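The second life of the beige age

Every hard-rubbish season the nature strips of Brallirden fill up with the same three items: a barbecue with no legs, an exercise bike with no seat, and a desktop computer with nothing wrong with it that anyone can name. The first two go to the tip. The third, with a bit of luck, goes to the back of a former carpet showroom on Drarkeck Street, where it is opened up, sworn at and sent home with somebody else.

The Rirholm Repair Room has been doing this for two years on Friday nights. Entry is a gold coin. In that time 108 dead desktops have come through the roller door and 78 have gone out again under their own power, which is a better recovery rate than my local footy club manages with hamstrings.

I went along with a tower that had sat under my desk since the kids were in primary school. It had developed a habit of turning itself off halfway through a sentence, and I'd come to regard it as an editor. The diagnosis took about ten minutes, most of it spent on dust. A computer that lives on carpet is a vacuum cleaner with ambitions, and mine had collected enough fluff to felt a small hat.

The regulars are divided on most things. One bench maintains that you replace the thermal paste first and ask questions later. The other holds that it's always the power supply, and keeps a shelf of spare ones to prove it. Both benches agree on Coetzee, the parts dealer out past the saleyards, who charges too much for memory and knows it.

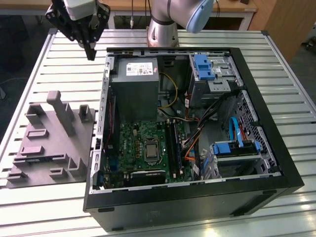 What struck me, once I'd stopped being frightened of it, was how considerately the old office machines were built. Somebody expected them to be opened. The side comes away, you lay the whole thing down, and the parts you're meant to touch are practically waving at you - a blue latch on the optical drive bay, blue rails on either side of the hard drive bay, and a blue SATA cable looping up in between as if someone had been told to match the curtains. The rest is a nest of yellow, black and orange wire that you learn to lift aside with one finger.

Try that with a new laptop. You'll need a heat gun, a guitar pick and a forgiving spouse.

My tower went home with a new fan and a stern word about carpet. It now sits on two bricks, humming, and lets me finish my sentences. The Repair Room runs from six until the urn is empty. Bring your own power lead, as theirs keep leaving with other people's computers.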